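Home | Datasets | Guidance | Contact

Print this page | E-mail this page

# Putness Allotment Soil Records

Soil test results from allotment plots in Putness, held by Nesano.
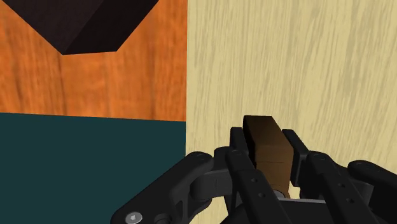
One plot holder, replying to the draft of this card, asked that the clay plots by the railway be listed separately, as their drainage differs from the rest. They now have their own file.

## Contents

The set holds 1,781 readings from 131 plots, in 3 files. Each row gives the plot code, month, depth, acidity and soil type. Notes by plot holders are kept as written — spelling included — and may run up to 500 characters.

## Known limits

Readings taken before February used an older test kit and should not be compared directly with later ones. Plot codes do not reveal the tenant.

## Use

Free for study and teaching. Please credit Nesano.

Related items

- Ibarra Rainfall Tables
- Condis Seed Exchange List
- Putness Hedgerow Survey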